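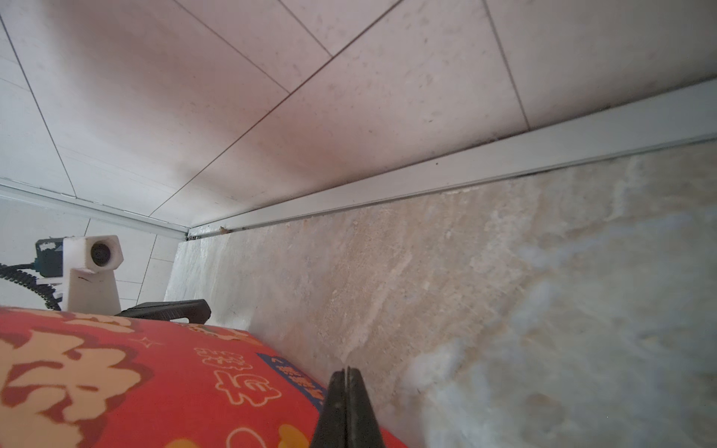

Datasets / Household Surfaces / Kitchen

Mestwood Counter and Wall Joints - data card

Version 2, 23 Apr 2024
Maintainer: Krisztina Kocsis
Annotation lead: Benjamín Mansilla
Contact for corrections: Pilar Figueroa

Summary

Mestwood is a set of 2671 close-range color images of the places where a kitchen counter meets a wall. It covers the counter surface, the tile or panel behind it, the joint between the two, and any trim fitted over that joint. The labels were written for people who work on surface cleaning, joint inspection and material recognition. Packages, jars and utensils standing on the counter were left in place and are labeled only as "item".

The sample at the head of this card has a beige marble-patterned counter, white tile with thin gray grout lines, and a long white trim strip along the joint. Dust and a few dark specks have collected in the seam under the strip, with a small brownish bit of debris near the corner. It carries the labels counter/marble-pattern, wall/tile-large, wall/tile-small, trim/profiled, seam/soiled and item.

Contents

images/ - all images, one folder per kitchen
labels/ - one JSON file per image
splits/ - train.txt, val.txt, test.txt
guide/ - annotation guide, with change history
CHANGES - differences from version 1

There are 12 kitchens. No kitchen appears in more than one split. The test split holds 700 images.

Label groups

counter: stone-pattern, marble-pattern, wood-pattern, plain, metal
wall: tile-large, tile-small, panel, paint, glass
grout: light, dark, mixed, none
trim: profiled, flat, sealant-only, none
seam: clean, soiled, gap, hidden
item: present, absent

Counter labels describe the pattern and make no claim about the material. A marble-pattern counter may be stone, laminate or something else. Version 1 had separate classes for these, and the annotators disagreed too often for the classes to be useful.

Where two tile sizes meet at a corner, both wall labels apply. The larger tile is listed first in the JSON file, whichever one covers more of the image.

"Soiled" covers dust, crumbs, specks, grease and stains. It does not record how much there is. Marks on the tile face do not count toward the seam label - they go in the free-text note.

Color and light

White tile picks up color from whatever stands near it. A red package can leave a warm cast on the wall behind, and this should not be read as a stain. Images were not white-balanced after capture. Users who need neutral tile color should correct it themselves and report the method with their results.

Shadows along the lower edge of a wall are common and were a frequent source of false "gap" labels in version 1. Arnar Frandsen checked all of these again for the current release. A gap is now labeled only where the dark line has a visible edge on both sides.

Annotation

Each image was labeled by two people working separately. Disagreements went to Benjamín Mansilla, and the original labels are kept under "first_pass" in the JSON file. Polygons are supplied for trim and seam only. Their points run from the near end of the strip to the far end.

Known problems

Light-colored kitchens are over-represented. Dark grout is rare, and the val split has very little of it.
Seams at the far end of a long strip are often too narrow to label with confidence. These are marked "hidden".
The Listov folder uses an older label order. The loader handles it, but scripts that read the JSON directly may not.
Two wall labels are missing from a small part of the Cabral folder. A fix is planned for October.

Use

The set is suited to segmentation of joints and trim, and to coarse classification of counter and wall finishes. It is not suited to measuring tile size, trim width or seam depth, as no scale reference is included.

Credits

Annotation guide by Soledad Acuña. Folder names (Trimska, Listov, Cabral and so on) are project names and do not refer to the owners of the kitchens.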